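Two Arms, Three Baskets: What Changed on the Small-Goods Table
Speaker notes, Patwary workshop on shop-floor automation, afternoon block

Slide 1 – Title
Say who we are and move on. Trosance handles returns and re-kitting for small retail goods. Edwood is the site where the two-arm cell was tried. Arkatard is the software that assigns picks to the arms and logs what they do.
Mention that the slides carry less than the talk does. Handout is at the door.

Slide 2 – The job before
Mixed returns arrive in a tote. A sorter tips the tote onto a table, separates the contents by type, and puts each type in its basket. Packets, small boxes, elastic and fabric bands, coiled rings.
Catalog for this line: 1246 item codes. Most of the volume falls in a small part of that list. The rest turns up a few times a year.
Target was 400 items per person per shift, set before the current catalog existed. Do not get drawn into whether it was fair. It comes back on slide 6.

Slide 3 – Why this table
Standing work, both hands, same reach all day. Wrist complaints were the most common entry in the site health log for the line.
The goods are light. Nothing sharp, nothing that needs a seal broken. Low consequence if dropped.
The work had also been hard to staff in December.

Slide 4 – What was installed
Two arms, one on each side of the table, each with its own gripper. Shared area in the middle, where Arkatard lets one arm in at a time.
Baskets stay on the table between the arms. We tried them on a lower shelf first and went back after a month: the arms spent more time traveling than picking.
Operator sits at a desk beside the cell with a screen and mouse.
If asked about fencing: the risk assessment is specific to our payload and speed. Do not offer it as a general answer.

Slide 5 – What it does badly
Spend time here. The vendor talks in this block will cover what goes well.
Bands. A flat band on a flat table gives the fingers very little to close on. A twisted band gives them too much, and two bands lying against each other come up as one.
Packets. Shiny film confuses the depth estimate. Fine when lying alone, poor when one overlaps another.
Small boxes are easy if the long side faces the gripper. Otherwise the arm has to rotate first, and the cycle time nearly doubles.
We logged 1317 operator interventions over the trial. More than half were bands. An intervention means the operator took over, moved the item, and handed control back. It does not include stops for cable checks, which are in a separate log.
Cables deserve a sentence of their own. Route them before you tune anything. We did it in the other order and had to redo the tuning.

Slide 6 – What changed for the people
Headcount on the line did not change during the trial. Say this plainly, then say that it was a condition of the trial and tells you little about what happens later.
Task content changed a lot. Sorters used to handle every item. Operators now handle the exceptions, so every item they touch is a difficult one. Two sorters asked to return to manual tables for this reason. One operator asked for longer blocks at the cell.
Wrist complaints fell. Eye strain and neck complaints appeared in the log for the first time. We moved the screen and shortened the blocks to 90 minutes.
The target of 400 was withdrawn at the cell. Nothing has replaced it – items per shift now depends on the mix in the tote more than on the person. Supervisors found this uncomfortable. Pay was tied to grade, not to count, so no adjustment was needed there.
Training: operators learned to read the intervention log themselves. That came from the line. We had planned to send it to engineering only.

Slide 7 – Things I would do differently
Bring sorters in when choosing the test items. Our first set was picked in an office and had no twisted bands in it.
Agree on what counts as an intervention before the first shift. We changed the definition once, and the first 3000 picks cannot be compared with the rest.
Write down who may pause the cell. The answer should be anyone near it.
Keep one manual table running next to the cell. It takes the overflow, and it keeps the manual skill in the building.

Slide 8 – Where it stands
The cell is still in use at Edwood on the small-goods line. Layout is the one from slide 4, with loose goods spread between the arms and the baskets placed by hand. Leave this slide up during questions.
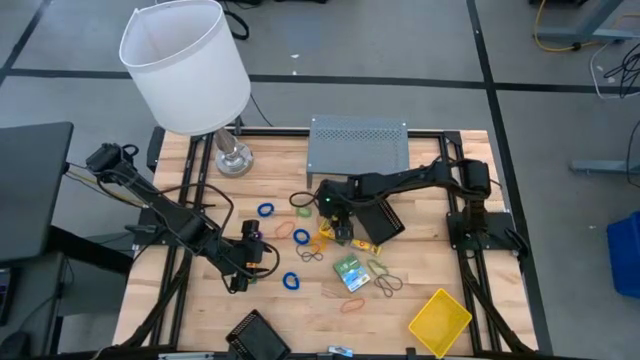 Next step is a second gripper finger shape for the bands, tested on the same goods with the same operators. The comparison will use the current definition of an intervention, and the operators will keep the log.
Ten minutes for questions. Repeat each one into the microphone before answering.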